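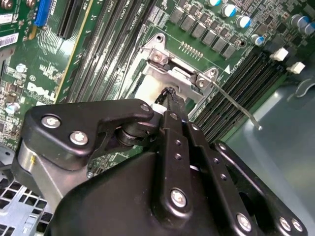 My mother's computer died in September, and because I am the daughter who once fixed a printer, it came to live on my dining table. I'd planned to pull the family photos off it and take the rest to the tip. That was the whole plan! Then I rang the council to ask about e-waste day, got put on hold, and ended up spending most of spring hanging about with people who refuse to throw anything away.

The first of them was Fouad Majali, who runs the Ninatside repair afternoon out of the old scout hall behind the bowls club. It opens at 2 and goes until the urn runs dry. I turned up with a tower under one arm and a packet of Scotch Fingers under the other, and the biscuits got the warmer welcome.

"What's wrong with it?" he asked.

I said it was old. He looked at me the way my Year 9 maths teacher used to.

"Old isn't a fault," he said, and gave me a raffle ticket with 23 on it.

If you've never been to one of these things, picture a school fete where all the stalls are broken. There were toasters, a mobility scooter with a flat battery, a doll with one working eye, and a bloke nursing a Zimon stick vacuum that he told me, twice, had cost him more than his first car. I sat beside him for an hour and a half. We talked about filters, his knees, and whether anyone makes a decent kettle any more (he says no, I say you have to spend a bit).

I used to think of repair as something my grandparents did out of thrift, along with saving string. Pop resoled his own boots on the back step in Weldu, badly, and wore them to church. By the time I was earning, it was easier to drive to the shops, and I drove to the shops a lot. I went home that night and had a look in the garage: three fans, a bread maker, a heater whose cord I'd been meaning to look at since the kids were in primary school.

The hall at Ninatside keeps a ledger, an actual paper one, going back to 2000. Fouad let me leaf through it while he hunted for a fuse. Last year they logged 184 items, and the column for what was wrong is my favourite thing I've read in ages. "Crumbs." "Never switched on at wall." "Haunted, per owner - loose wire."

A computer, I've learned, is friendlier than most toasters once the side is off. Toasters seem to be riveted shut by people who hate you. Computers come apart in lumps, and the lumps have names, and you can buy most of them second-hand.
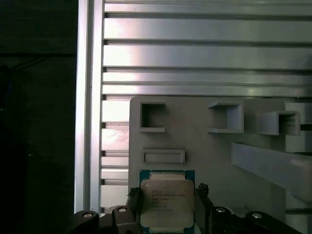

*Handle a processor by its edges, and keep your thumbs off the underside.*

Mum's problem was a power supply. Skanus, the salvage place out on the highway, had one in a tub by the door for less than I'd spent on parking, and Fouad stood over me while I put it in, saying "other way" every so often. I got the photos. I also got four hundred emails about lawn bowls, and Mum got her solitaire back, which was all she'd been asking for.

The heater's next. I've been told to bring better biscuits.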